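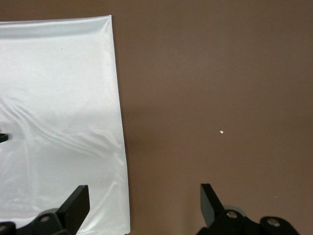 White sheet on a brown tabletop.

Drundstead Readers' Help Pages
Borrowing and Downloads

Loan ended before I finished the e-book
Posted by Orker

I borrowed a crime novel through the Drundstead library catalog in May. The loan closed at chapter 37 and the title no longer opens in the Lorkus reader. The catalog now lists 2 holds ahead of mine. Will my notes and my place in the book be kept if I borrow it again?

Mkhize
Notes and page position are stored with the library card number and remain on record after a loan ends. When the title is borrowed again under the same card, open it once while connected and allow the reader to update. Please note that a different edition is treated as a separate title – notes do not carry over between editions. Renewal may be requested up to 3 days before the loan ends, provided no other reader has placed a hold.

Lorkus_user2000
Mine came back fine, but the bookmark was a chapter off. You could also ask the desk whether they hold the print copy.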